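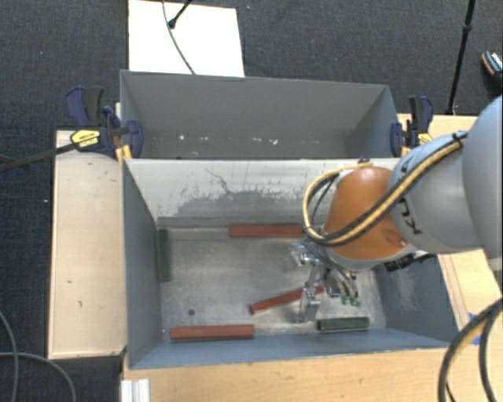 Robot arm over the front bin, cables and all.

My card terminal and I have been together for 3 years, and last month I finally read the contract. I'd recommend it to anyone who has run out of other things to feel bad about.

I sell refurbished lamps out of a narrow shop in Zovdale, mostly to people who came in to get out of the rain. When I opened, a pleasant man from Flaro set me up with a terminal, a stand for the terminal, and a rate he described as "basically nothing." I signed on the counter between two floor lamps. The whole business took less time than picking out the shop's doormat.

The rate was fine, as far as it went. It just had company. There was a statement fee, and a fee for keeping my data secure, and a separate fee for not having filled out the form that says I keep my data secure. There was a monthly minimum, so in a slow September I paid extra for the privilege of not selling lamps. I added up a full year of these on the back of a Sternham catalog and got $472, before a single percentage of anything.

So I called. The first person told me the security form was in my portal. I didn't know I had a portal. The second person reset the password to my portal and read me a question about firewalls, and I said yes in the voice I use at the dentist. That fee is gone now. The statement fee went away too, once I agreed to stop getting statements on paper, which I had been putting straight into a drawer anyway.

Then I asked about leaving, and the temperature dropped. Leaving early would cost me $700. My contract had renewed itself over the winter, quietly, like mold. There's a window for canceling and I had sailed past it while arguing with a supplier over lampshades.

I did get a quote from Kleinschmidt, mainly so I could mention on the phone that I had a quote. Their rate was a hair lower, their terminal would have cost me $900 up front, and their contract also renewed itself. I mentioned the quote. Flaro found me a slightly better rate within the hour — it had been there all along, apparently, waiting for somebody to ask.

I'm staying put for now. The cancellation window is on my calendar, and also on a sticky note on the register, where a customer read it and asked if I was closing down. I sold her a desk lamp. She paid cash.

Last updated: April 2023
Print this post | E-mail this post
3 comments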